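What the tilted camera runs told us

28 May 2018

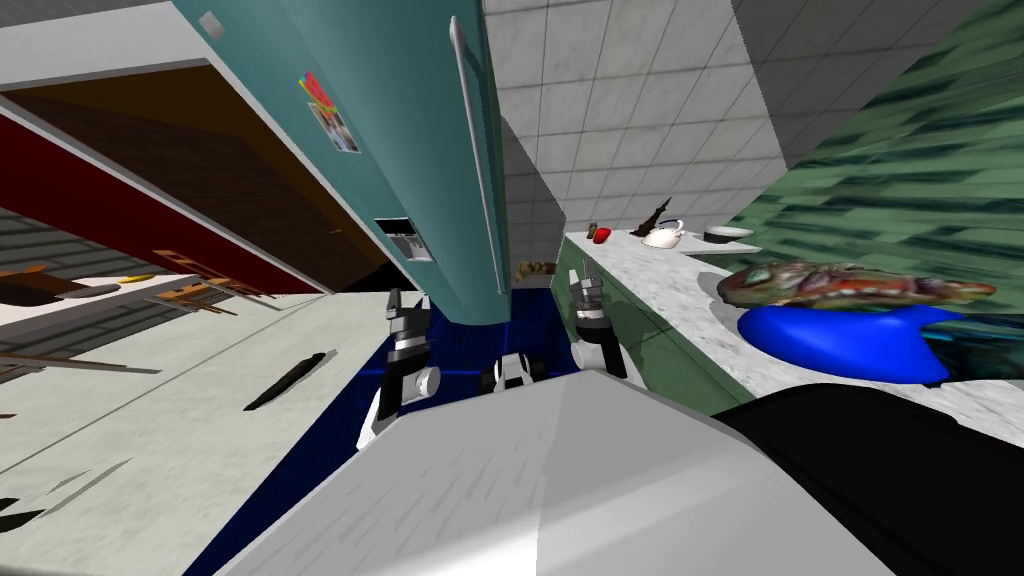
I have spent most of this spring on one question, and I think I can now write down an answer. If you train a two-armed robot in simulated kitchens where the camera is always level, how much does it lose when the camera isn't level? We had all assumed it would lose a bit. It loses a lot, and mostly in one particular part of the job.

Some background for people who haven't read the earlier posts. Our simulator is called Tretance. It builds kitchens out of a stock of cupboards, fridges, worktops, floors and loose objects, and it changes the colours and surfaces every time. The idea is an old one. If the robot has seen enough odd kitchens, a real one should look like just another odd kitchen. So we get teal fridges, green walls, and food in places you would never leave food. Ulises Barrientos wrote most of the part that picks the surfaces, and he has never been shy with it.

What we never varied was the angle of the view. Every training run had the horizon flat. Morenike Bassey pointed this out in a meeting last July and I said it probably didn't matter. I was wrong about that, so she gets the credit.

The test was simple. We took the trained policy, which we call Fidau, and ran it in 307 kitchens it had not seen. Each kitchen was run twice, once with a level view and once with the whole view rolled over to one side. Nothing else changed between the two runs. The robot had the same arms in the same starting position, and the objects were where they had been before. The task was to reach a named object on the worktop, close the gripper on it and lift it.

With a level view Fidau did about as well as it always does. With a rolled view it still found the right object most of the time, and this surprised me. I had expected it to get lost altogether. The trouble came in the last part of the reach. The gripper would come in along a line that would have been right for a level picture, and so it arrived at the wrong angle and knocked the object or closed beside it. Tall things with handles were the worst. Low, wide things were not so bad, I suppose as there are more ways to hold them.

Ghada Atallah then tried the obvious fix, which was to retrain with the roll angle varied as well. She added 855 rolled kitchens to the training set and left the rest alone. That brought back most of what had been lost, though it took longer to train than either of us liked and the level results dropped slightly. We ran it again from 2 other random starts and saw the same small drop both times, so I don't think it was chance.

We also tried giving the policy the roll angle as an extra number and training no further. This did nothing useful. It had never had a reason to read that number, so I can't blame it.

There are 19 kitchens where even the retrained version fails on every attempt. I have been through them by hand and can't see one cause. Several have shiny objects close to the back wall, but then so do plenty of kitchens where it works. Brunello Caruso thinks the shadows are to blame – he may be right, and he is going to rerun those with the lights fixed in place.

I should say that all of this is in simulation. We haven't tried a rolled camera on the real arms at Jornwood, and I would not want to guess how the numbers carry over. Marwan Darwish has a bracket half made for it. Once it's fitted we will start with the level runs again, to have something to compare against, and then tip the camera a little at a time.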